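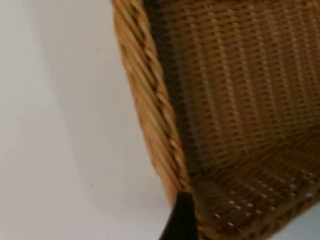
Clerik opened its doors on Monday and invited in anyone who had filled in the form quickly enough. I had, so I took the early train and was standing outside the studio at ten with a paper badge on my coat and low expectations. The studio makes Narnitz, the town-and-trade game that has been "nearly ready" for as long as I've been writing about PC games, and the open day was billed as a look behind the curtain. There was, in fairness, quite a lot to look at. Whether it answered the question most of us came with is another matter.

That question is the price. When Narnitz was first shown it was going to be a mid-priced game with one edition. It now has three, and the top one includes early access, a soundtrack, a pack of roof styles and something called a founder's ledger. I asked the young man at the door what the founder's ledger was. He said it would be covered in the talk. It wasn't.

The first hour was a tour. We went round in groups, up a narrow staircase and along a corridor hung with early drawings of the town. These were good. Somebody there can draw, and the first version of the harbour, all leaning chimneys and crooked jetties, has a lot more life in it than the tidy one that ended up in the trailer. I asked why it had changed. The crooked jetties broke the pathfinding, I was told. Dock workers walked into the sea. I'd have kept that in.

Tassanee Sriwong, who leads the design side, took our group through the trading system. She was the best thing about the day. She talks fast, doesn't use slides and will admit when a feature isn't working, and at a marketing event that is nearly unheard of. Every townsperson in Narnitz has a purse, a pantry and a set of grudges. If the baker falls out with the miller, the baker will buy flour from further away at a worse price, and you'll see bread go up in the market a few days later. She showed us a save in which a quarrel over a goat had emptied half a street.

I liked this a great deal. I have also heard it before, nearly word for word, about other games by other studios, and in most of them the grudges came down to a number in a hidden column that nudged another number. So I asked how many townspeople can run at once with all of this switched on. The current figure is 300. The trailer says 1,000. Sriwong didn't dodge it. She said 1,000 was the target, that they had reached it in tests with the grudges turned down, and that she would rather ship with fewer people who behave properly. I would too, but then the trailer should say so, and when I looked on the train home it still didn't.

After that came the part everyone had queued for, which was half an hour on the actual game. There were two rows of machines in a room with the blinds down. I was told the build was a recent one. Mine had a fixed start: a small town, an autumn harvest, a bridge in need of repair and enough timber to fix it or to keep people warm, but not both.

Some notes from my time with it.

The camera is lovely. You can go from the whole valley down to a single doorway without a hitch, and the sound changes as you do it, from wind to carts to people muttering.

The menus are not lovely. To change what a workshop makes you open the workshop, then a tab, then a second panel that slides over the first and hides the stock figures you need in order to decide. I did this perhaps a dozen times and swore at it on most of them. The person at the next machine had given up and was just watching the ducks.

Fixing the bridge was the obvious choice and the game seemed to agree, as the tutorial messages kept pushing me towards it. I kept the timber for firewood out of stubbornness. My townspeople stayed indoors, a trader turned back at the river, and the candle maker, who I hadn't known existed, got annoyed with me. I wanted to find out what she would do about it. Then the session timer ran out and the screen went to a logo with a pre-order code on it.

Frame rate was mostly smooth, with a noticeable stutter whenever the game saved itself. I asked what was inside the machines. The answer was "high-end", and when I asked for a bit more than that I was promised an email. No email so far. The minimum requirements on the store page haven't been updated since the spring and I wouldn't buy on the strength of them.

Lunch was sandwiches in the canteen. They ran out before the last group came down.

In the afternoon there was a talk by Wongsuwan, the publisher. I'll keep this short as the talk didn't. Wongsuwan picked up Narnitz last year, and it's fair to say the editions and the extras arrived at about the same time. A man in a very clean jacket told us the game was a "home" and that players would want to "furnish" it. There was a chart of pre-orders with no numbers up the side. There was a roadmap with four seasons on it and no years. Someone behind me asked whether the roof styles in the top edition could be earned in the game, and he said the team was listening closely to feedback on that, so I take it the answer is no.

He was firmer on mods. Jiswood, the editing tool the studio uses to build its own maps, will be given to players free of charge on the day of release. We got a demonstration, and it's the real thing, the same program the level team works in, with all the odd buttons left in. One of the programmers built a small valley in front of us in the time it took the coffee to come round, then dropped a town into it and let it run. The town did badly. The well was in the wrong place and everyone spent the day walking to it. Even so, this was the first moment that made me think I might still be playing the game a year on.

Two catches, both found by asking. Maps made in Jiswood can be shared only through the publisher's own launcher, for which you need an account, even if you bought the game elsewhere. And scripts, which would let people change how the grudges work, aren't supported at launch. "Under consideration" was the phrase. I have a drawer full of games with things under consideration.

The questions at the end were cut to fifteen minutes. A woman near the front had brought a bug list from the public test, which had 3,285 open entries on the tracker when she last looked, and she wanted to know how many would be dealt with before release. The man in the jacket said that a high number of reports was a sign of a passionate community. Sriwong took the microphone from him, politely enough, and said that a lot of them were duplicates, that the save corruption one was real and not yet fixed, and that she didn't want to put a date on it. The release date is August. It was on a banner directly over her head.

Should you pre-order? I haven't, and I won't. There's no shortage of copies of a download, and the bonus for paying early is a weathervane. The game underneath all this is better than I thought it would be on the way there. The trading works, the town feels lived in even at its present size, and the people making it seem to know what's wrong with it. But the save bug alone would be enough to make me wait, and nobody from the publisher would tell me whether the cheapest edition gets the first season of updates or has to pay for them. I asked twice.

If you want to go yourself, the studio says it will hold another open day before release, with places given out through the newsletter. Go for the morning. Get in Sriwong's group if you can, and take a sandwich. The hands-on slots are 30 minutes each and they are strict about it, so skip the opening film, which can't be paused but can be cancelled by holding down the escape key. I didn't find that out until it had finished.

Everyone was given a bag on the way out. Mine had a sticker, a pencil and a discount code for the most expensive edition, valid until the end of the week.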